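25 September 2021
By Capucine Texier

On Printed Cards and Their Storage

The sorting of the card collection, begun in February, has now reached its final stage. Of the 209 pieces received from the Moynihan house, all but seven have been assigned a place in the new boxes.

Preference has been given throughout to pieces with drawn flowers and a plain printed border. Such work is modest – one colour of line is often enough – and it rewards a second look. Stiffer cards with rounded corners are stored flat, face up, with a sheet of tissue between each. Light scratches are left as they are. No attempt is made to polish or retouch a surface.

The boxes were ordered from Jevard and hold around 59 pieces each. The lids fit well, although the labels supplied with them do not stick. 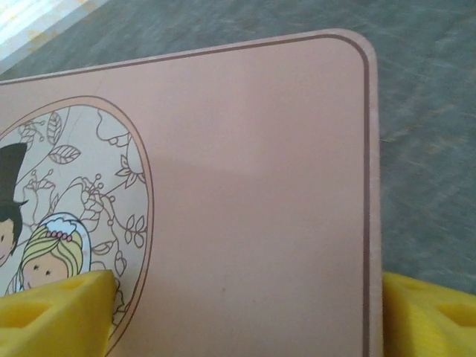
The remaining seven will be kept in a separate folder until a larger box can be obtained.

Contact | © 2021 Capucine Texier | Back to top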